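Plirnura build log, shared workshop
4/27/23

Two-arm box handling, continued from the previous entry. Both arms on the Rinstead controller, firmware unchanged. Joint offsets re-zeroed before starting because the left arm had drifted at the wrist again. The drift shows up as a steady lean when the arm is told to hold level, and it goes away after a re-zero, so I still suspect the homing routine and not the encoder.

Left gripper now has the lattice fingers fitted. They flex a little under side load, and that suits flat cardboard. Right gripper keeps the slotted parallel fingers. I had meant to swap both, but the second set of prints warped at the base and won't seat on the carriage. Reprint queued on the Seltier in the same material with a wider brim.

Grip force limit set to 8 on both sides (controller units, no conversion done yet). At 5 the hold was unreliable when only one side had a flat face to push on. Don't go higher with this box. The cardboard is past its best along the edges and the torn places change how the fingers land, so any numbers from it should be treated as belonging to this box only.

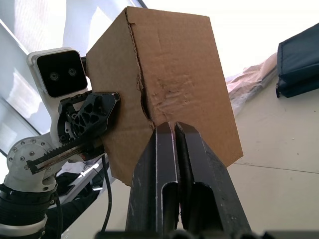

Wrist camera view, box held up between the two grippers.
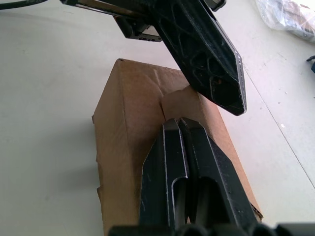

Logging: the controller wrote 3,421 rows before I stopped it. Time stamps from the two arms are still not on the same clock. The Amin script lines them up on the first contact spike, and that works if both sides make contact cleanly. If one finger brushes a loose flap first, it picks the wrong spike and everything after it is shifted. For now, check the plot by eye before trusting a run.

Rate limit on the lift axis is at 1,000 steps per second. Leave it there until the cable routing on the left arm has been sorted. I want more slack at the wrist and a proper clip further back along the sleeve.

Wrist camera exposure is still on automatic and the side towards the window washes out. Try a fixed value, or hang a sheet over the glass. The fixed value is less trouble but will need redoing whenever the light changes.

To do:
Reprint slotted-carriage lattice fingers, check the base is flat before fitting.
Put both arms on one clock.
Convert force units using the kitchen scale.
Get a second box of the same size with sound corners — keep this one for the awkward cases.
Grease for the left gripper rack. The tin in the drawer is empty.

Controller left powered down, both arms parked, log copied to the shared drive under Plirnura.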